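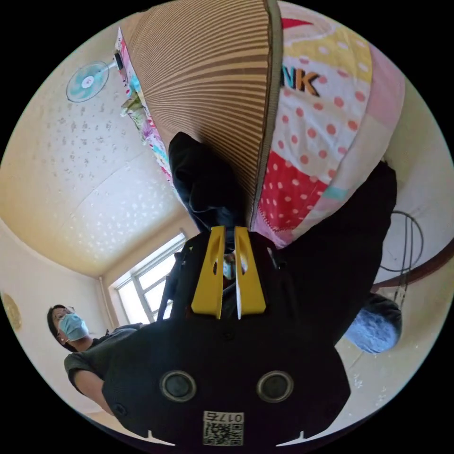

The patchwork and the brown stripes, bundled together. Pink, white, yellow and red, and my favorite bit is the red patch with the white polka dots.

Bedding Day at the Melness House – Gallery

Posted 05/07/2019

So I finally did it! After putting it off all winter I tackled the bedding at the Melness house, every bed and every shelf, plus that awful cupboard at the top of the stairs where blankets go to be forgotten. It took me 3 days (I had told everybody one) and I drank a truly silly amount of iced tea along the way.

A few of you wrote after the Rornell kitchen gallery asking how I fold the bulky stuff, so I've put my notes in with the gallery this time. I'm no expert, I just like a tidy shelf.

About the patchwork

I'm a sucker for a quilt with big letters on it. There's an "NK" on a white polka-dot patch, orange with dark outlines, and it makes me smile every time I get to that side. I try to fold so the letters end up on the outside – it's much easier to find the right quilt at bedtime when you can read it from the door.

The dots are fun too. Pale pink ones on white, white ones on yellow, and none of it matches in the sensible way, which suits me fine.

About the stripes

Brown and beige, very fine stripes, very grown-up. I love it next to all that color! Stripes are also a great help when you fold, you just follow a line across and you know right away if you've gone crooked. I go crooked a lot.

How I stack it

Thick things at the bottom, always. I fold a quilt in half the long way, then in half again, then in thirds, and I carry it with the fold facing down so the corners don't come flopping out on the stairs. Thin covers go on top. Pillowcases live inside one of their own set, a trick I picked up from a leaflet that came with my Clilis shelf baskets (two of them, $542 off my savings for the whole shelf wall, don't tell me if you found it cheaper).

Sheets I roll. Fitted ones I roll badly and push to the back.

Still to do

The Nepia guest room, which has its own heap and a closet door that sticks. I'm also hunting for cotton bags for the winter quilts, the kind with a little window on the front. I'd like that all finished by September, before the cousins come and want every blanket in the house back out again.

Next gallery will be the towels!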